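Piyumi Dewan
gripper notes, thread. typing between runs so sorry for the spelling

1/ Finally got both arms on the new fingers. Parallel jaw, black, narrow tips. Old set was the wide Windell ones, fine for blocks, useless for anything flat. Task this week is keys and keyrings. Small flat metal stuff, patterned surface under it, worst case for everybody

2/ Controller is still the Rerkell box. Did not touch gains. Wanted one change at a time for once

3/ Tip to tip over the keyring. Small gap and I am holding my breath every time

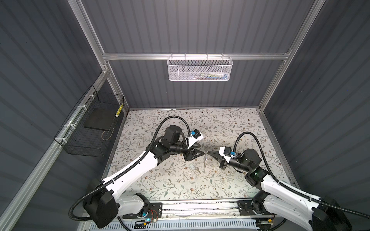
4/ Wrist cams: one per arm, aimed down at the fingers. Moved the brackets back a notch in March and the view is way better. You lose a bit of the table but you see the tips close, and thats the part I care about

5/ Numbers so far. 253 tries, narrow tips. 41 drops. Most of those are the ring turning in the jaws during the handoff, not the first pick. Wide tips had more misses on the pick and almost none on the handoff. Annoying

6/ Cable loops. Gave them more slack up top after the right wrist kept tugging at full reach. Looks silly. Tugging gone

7/ More stuff on the table for the next round. Key fob with its key, a second key by a little white tag, plus a dark gray notched ring, flat like a washer. Betting the ring is teh hard one, nothing to grab but the edge

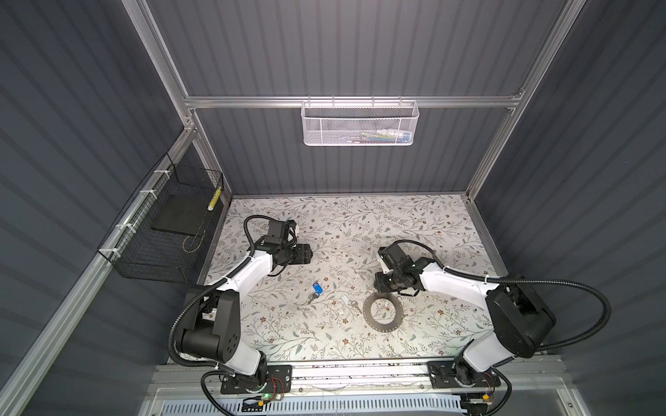 8/ Someone asked about suction. Tried the Sheikh cup on the bench. Ok on the fob, hopeless on a thin key. Back in the drawer

9/ Next: rubber pads on the narrow tips, 17 more tries per object, same controller. If the ring still spins I'll cut a shallow groove in one finger and try again

10/ Log is a mess but will share if anyone wants it. Reply with what fingers you run for flat parts, esp if you do handoffs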